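I got the address for the print shop off the back of a frame. My sister-in-law bought a poster at an estate sale, a big orange thing advertising a ferry line, and under the backing paper somebody had penciled "Desora, 80 sheets." I looked it up and the shop was still going, on the upstairs floor of an old seed warehouse in Prodton. So I called, and the owner picked up on the second ring and told me to come whenever I liked, as long as I didn't mind talking over a press.

I didn't mind at all. I'd been wanting to ask somebody about ferry posters for years!

The owner runs Desora with one part-time helper and prefers to keep names out of it ("put the shop's name in, the shop needs the business"). We started with the orange poster. I had assumed it was a painting somebody photographed and printed, and I got a very patient look.

"Every color on there is its own stone or its own plate," the owner told me. "Somebody sat and drew the orange. Then they drew the blue, by itself, backwards, and had to know what it would do when it landed on the orange."

The ferry poster has 12 colors, which I would never have guessed. The brown of the dock is red over green, and if you tip it under a lamp you can see a thin line of green sticking out along one side where the sheet shifted a hair.

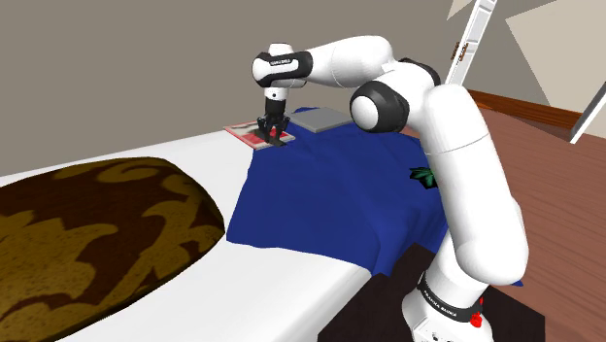
Vachel-green, they used to call that around the shop, according to the owner, after an ink they bought by the drum and never much liked. It went brown on its own if you left the can open, and for dock pilings that was fine.

We got onto the old ferry account after that. The line ran out to Lutitau, and every November it ordered posters for the next summer — always one view of the harbor and one of the beach, and always with more sunshine than the place gets. The usual run was 2,000. Most went up in train stations and travel agents' windows, got pasted over by fall, and that was the end of them.

"People ask me why they're expensive now," the owner said. "Well, we glued them to walls."

I asked how I could tell whether my sister-in-law's is an original. Look at it with a cheap magnifier, I was told, a 30-power one is plenty. An original stone lithograph has a random, crayony grain. A later reproduction breaks up into tidy rows of dots, like a newspaper photo. (Hers has the grain. She has been unbearable ever since.)

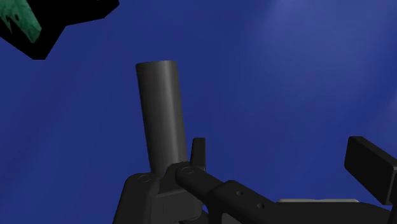
The other thing to check is the paper. The ferry posters were printed on a thin, slightly hairy stock from the Vlachopoulos mill, and it folds badly and tears worse. If yours is on nice heavy paper with crisp white borders, somebody probably made it for a gift shop. The owner has no quarrel with those, by the way. Desora prints some itself, and marks them as reprints in the bottom margin.

Then I asked the question I'd really come with, about whether to have the poster mounted on linen. The framer near me is all for it. I had read so many opposite things online that I'd given up.
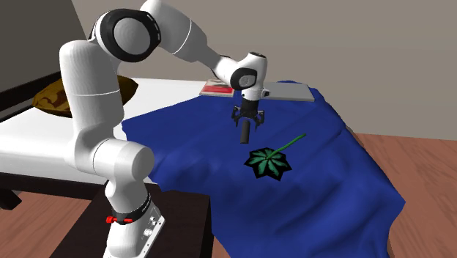
Linen is fine if the paste is wheat starch and will come off with water, the owner said, and a bad idea with any other glue. Ask the framer what's in the pot. If the framer has to go look it up, take the poster home again.

"And don't let them fix the color," the owner added. "They love to touch up a sky. That sky was flat when we pulled it. It's supposed to be flat."

I stayed far longer than I'd planned and came away with inky cuffs and a reprint of the Lutitau beach view, rolled up in brown paper. It's over my desk now. The sand is pink, and when I asked why, the owner said the yellow had run out that week and the ferry people liked it better.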